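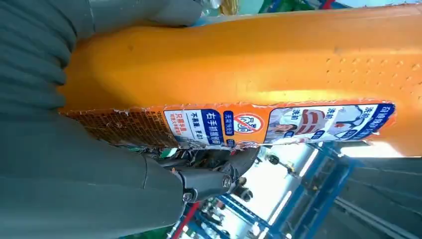 4. Setting up the label stock and printing your first price labels

This section is for the shop owner or the person who prepares the shelves. Before you start, please finish section 3 (connecting the Povora label printer to the computer). If the green light on the front is not steady, go back to section 3 and repeat the last two steps.

You will need:
one roll of labels, small or large size
a soft dry cloth
the plastic core which came in the box with the printer
a few goods from your shelf for the test in 4.4

4.1 Choosing the right roll

The printer accepts two kinds of roll. The paper roll is for goods which stay on a dry shelf. The film roll is for goods which are kept in the cellar, in the yard or in a refrigerator. Both kinds have 1000 labels on the roll.

Paper labels are cheaper and they print darker. They do not like rubbing. When a customer takes the article in the hand many times, the upper edge of a paper label starts to lift and after that it tears. For tools, buckets, toys and other things which people like to touch, we advise the film roll.

Note: Do not mix paper and film in one print job. The heat setting is different for each kind, and the printer cannot feel which kind you have put inside.

4.2 Loading the roll

1. Switch off the printer with the button on the back side.
2. Press both grey catches together and lift the lid until it stays open by itself.
3. Push the plastic core through the middle of the roll. The core must come out the same length on both sides.
4. Put the roll in the holder so that the labels come off from the top, with the printed side up.
5. Pull out a piece of the strip as long as your hand and lay it under the two guides.
6. Move the guides until they touch the strip lightly. If you can see the strip bending between them, they are too tight.
7. Close the lid with both hands, one on each side. You must hear two clicks.
8. Switch on the printer. It will push out one or two empty labels and then stop. This is normal.

Caution: The metal bar behind the front opening gets hot in printing. Wait 15 minutes after the last label before you touch it or clean it.

If the printer pushes out labels and does not stop, open the lid, take the strip out and begin again from step 5. In most cases the strip was lying over one guide and not under it.

4.3 Setting the heat and the speed

The settings are in the program, under Printer, then Stock.

1. Choose Paper or Film.
2. Leave the speed on Normal.
3. Press Save. The program asks if you want to print a test label. Choose Yes.
4. Look at the small letters on the test label. They should be closed and black, without grey holes in them.
5. If the letters are grey, raise the heat by one step and print again. If the letters are thick and run together, lower it by one step.

Do not go to the highest step if you do not need it. The highest step is for very cold rooms, and it makes the printing bar old before its time. My colleague in the Murilberg shop had it on the highest step for one whole December and we had to change the bar after the holidays.

Pictures and patterns on the label need more care than letters. A square code or a fine grid should be printed with the speed on Slow. When it is printed too quickly, the small fields grow together and the hand scanner at the till will refuse it. The same happens when a code is scratched, so please place it where the hand does not hold the article.

4.4 Putting labels on the goods

A good label on a badly prepared surface will fall off in a week. Please take the time for this part, also if the shop is busy.

1. Wipe the place with the dry cloth. Do not use window spray, it leaves a film and the glue does not hold on it.
2. Choose a flat place. On round articles put the label along the length and not across the curve.
3. Lay down one short end of the label first and stroke it down to the other end with the thumb.
4. Press the four corners for a moment. The corners are where the trouble begins.
5. Leave the article in peace for one hour before it goes on the shelf.

Moulded plastic is more difficult than wood or metal. Where the surface is shiny the glue holds quite well. Where it has small dots, lines or a rough pattern, only the high points touch the glue, and the label sits there like a bridge. Find a smooth area, even if it is on the back or near the bottom.

Caution: Never put a new label over the safety text or the maker's number. In many places it is forbidden, and the customer has a right to read it.

4.5 Changing a price

It is tempting to put the new label over the old one. For paper this works one time only. With the second layer the edge becomes thick and children start to pick at it.

To take off an old label:

1. Warm it with a hair dryer on the low setting.
2. Lift one corner with the finger nail – not with a knife, it scratches the plastic.
3. Pull slowly and flat, back over the label itself.
4. If the paper splits and a white layer stays behind, put a little cooking oil on it, wait, and rub it away with the cloth.
5. Wash off the oil with warm water and soap and let the surface dry fully before the new label goes on.

Note: Some thin plastics become soft when they are warm. Try it first on the under side.

4.6 Messages on the display

Code 29 – The lid is not closed on one side. Open it and close it again with both hands.

Code 1347 – The program and the printer do not agree about the size of the label. Go to Printer, Stock and choose the correct size. Then switch the printer off and on.

Steady red light without a code – The roll is finished, or the end of the strip has come loose from the core. Load a new roll as in 4.2.

If another code appears, write it down together with the kind of roll you use and send it to the Masanja service desk. The address is on the last page of this guide. Please do not open the bottom plate, also if the screws look easy.

4.7 Keeping the rolls

Keep the rolls lying on the flat side in their bag, away from the sun and from the heating. An open roll should be used up within the season. Old glue turns yellow at the edge and leaves dirt on the guides.

Rolls from the maker Bareck fit also, but they have a narrower core. You must take the grey ring off the plastic core before you push it in, and put the ring in a safe place for later.

Text of this section: Ming-te Liao
Last changed: Feb 1, 2026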